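Stale transforms and soft targets

August 24, 2023

Tags: control, perception, tooling

The last post ended with the arm refusing to close on anything that wasn't a box. It now closes on cushions, most of the time, and the reasons it didn't before were duller than I had guessed. I am writing them down while I can still read my own commit messages.

The task is tidying a sofa: find each cushion, decide whether it is where it should be, and if not, pick it up by an edge or a corner and move it. The stack has four parts. Moncombe is the perception node, which takes the wrist and scene cameras and gives back a mask and a rough surface for each cushion. Deng is the planner. Clurncombe is the low-level controller, running at a fixed rate in its own process with nothing else allowed on that core. Zernurer is the logger, and it has turned out to be the piece I spend most time on.

First problem, timing. The wrist camera stamps each image when the driver hands it over, not when the shutter fires. On a still arm this makes no difference. On an arm that is swinging down towards a seat, the pose looked up for that stamp is later along the path than the pose the image was taken from, and the surface comes out shifted in the direction of travel. Moncombe would then merge the shifted surface with the earlier ones and produce a cushion slightly fatter than the real one. Deng planned a grasp on the fat cushion, the fingers shut on air just outside the real edge, and the log recorded a clean approach followed by an empty gripper.

I had been blaming the segmentation for this since the spring. The test that settled it was simple: run the same approach at full speed and at a quarter speed, and overlay the two surfaces. If the masks were bad they would be bad in both. The quarter-speed surface sat on top of the static one, and the full-speed surface did not. 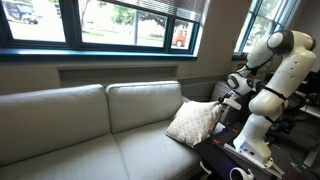 The offset measured as 21 ms, constant to within what I can measure. It is now subtracted in the driver wrapper before anything else sees the stamp. I considered doing it in Moncombe and decided against it, as Zernurer reads the same topic and I want the logs to carry the corrected value. The raw stamp is kept in a second field. Old logs do not have the second field, so the replay tool checks the format version and applies the offset itself if the version is 4 or lower. If you do this, bump the version in the same commit. I did it two commits later and have a handful of logs that claim to be one thing and are the other.

Second problem, contact. Clurncombe was written for rigid objects. It watched the estimated external force at the wrist, and when the force along the approach axis went over a threshold it declared contact and stopped. A cushion gives you almost nothing to threshold on. The force climbs slowly as the filling compresses, and by the time it passes a value that is safely above the noise, the fingers are well past the edge and pressing the whole thing into the seat.

Lowering the threshold was the obvious thing to try and it failed in the obvious way. The force estimate comes from joint torques through a dynamic model, and the model does not know about the cables. They hang in loops along the forearm, and when the wrist turns they pull, and the pull looks like contact. Below a certain threshold the arm would stop in mid-air, report success and close.

What works is looking at the slope against distance travelled. Fit a line to force over the last 18 samples, with position along the approach axis as the independent variable. Free motion gives a slope near zero even with a cable offset, because the offset changes slowly. Touching a cushion gives a small, steady positive slope. Touching the sofa frame through the seat gives a very large one. So there are now two triggers: a small slope held for the whole window means soft contact, and a large slope at any point means stop and back off. The window length was picked by replaying logs at several values and is tuned to this approach speed. If the speed changes it needs picking again, and the config loader now refuses to start if one is changed without the other.

Using distance as the independent variable has one trap. When the arm is stationary the fit is degenerate and the slope goes to whatever the noise likes. I return "unknown" when the spread in position is below a floor, and the state machine treats unknown as no change. Before I did that it was possible to trigger soft contact by pausing.

Third problem, the planner. Deng scores grasp candidates by how well the fingers line up with the local surface normals, then by clearance, then by path cost. For a cushion leaning on a sofa back the best normals are in the middle of the face, which is the one place a parallel gripper can't use. I have added a term that rewards candidates near the mask boundary, with an extra bonus at corners, and a penalty when the boundary is shared with another mask. The last part matters when two cushions overlap. The boundary between them is an edge in the image and may not be a graspable edge at all.

The patterned covers caused some trouble here. A strong repeating print gives the boundary detector plenty of straight lines inside the mask, and a few of them survived as false edges. Requiring a depth step across the edge as well as an image gradient got rid of nearly all of them. The cost is that a thin cushion lying flat on the seat has a very small depth step, and its real edge can be thrown out along with the false ones. For flat cushions I fall back to the mask outline alone and accept the worse score.

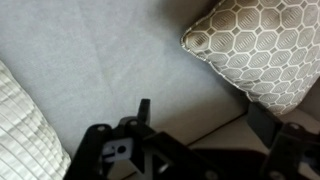
A reader who signs off as "mk" wrote in after the last post to say that the planner should not be choosing edges from geometry in the first place, and that a small learned grasp scorer trained on the existing logs would replace the three hand-made terms and their weights in a single step. The same message argued that the slope detector will fall over as soon as the filling changes from fibre to foam, and asked whether I had tried it on anything stiffer.

On the second point, no, I haven't, and I expect the criticism is right at the stiff end. A dense foam block would sit somewhere between the two triggers and I can't say which it would fire. On the first point I partly agree. The terms are crude and the weights were set by hand. My objection is practical. When a grasp fails at present I can open the log, read the three scores, and see which one was wrong. The timing fault was found that way: the boundary scores were good, the clearance was good, and the fingers still missed, so the error had to be upstream. A learned scorer trained on those same logs would have been trained on fat cushions and might well have learned to aim inside them. It would have worked, too, until somebody fixed the driver.

I will probably try it once there are enough logs in the corrected format. I would keep the hand-made scores running beside it for comparison.

Which brings me to Zernurer. It used to write one large file per session. It now writes one directory per attempt, with the camera streams, the joint states, the planner's candidate list and the controller state kept separately, plus a plain text file holding the config hash and the outcome. The candidate list is the useful addition. Previously only the chosen grasp was stored, and replaying the planner after a code change gave you a new choice with nothing to set it against. With the full list I can rescore offline and see how the ranking moves without touching the arm.

Replay is deterministic for Moncombe and Deng. It is not for Clurncombe, and I have stopped trying. The controller depends on scheduling jitter that I don't record and don't want to. For the contact detector I feed the logged forces and positions straight into the fitting code, outside the control loop, and that is close enough to tune a window length.
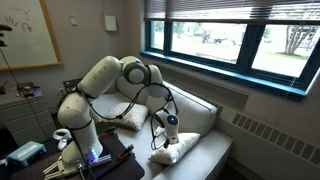
Vertical approaches remain the weak case. Coming straight down on a cushion lying on the seat, the approach axis lines up with gravity, and any error in the payload mass goes directly into the force estimate. It is a constant error, so the slope ignores it, but the backup limit on absolute force doesn't, and that limit trips early when the gripper mass in the model is wrong. Mine was wrong. I had changed the finger mounts and not the model. The start-up routine now holds the wrist in 4 orientations, solves for mass and centre of gravity, and complains if the answer is too far from the stored one. It complains and carries on, for now. I would like it to refuse, but I want to see how often it grumbles for no reason first.

Still open:

The cable loads should be modelled, or at least tabulated against wrist angle. The slope trick hides them during approach and does nothing during the lift, where the controller tries to guess whether it is still holding something.

Moncombe drops a mask when the gripper covers more than half of it. Deng then treats the cushion as gone and cancels the plan. There is a hold timer as a stopgap, and it is as ugly as it sounds.

The scene camera has the same class of timestamp problem, presumably with a different offset. It doesn't move, so it hurts less, but the cushions do move and I haven't measured it. I'd like that done before November, when the machine it runs on gets reinstalled and every driver version changes at once.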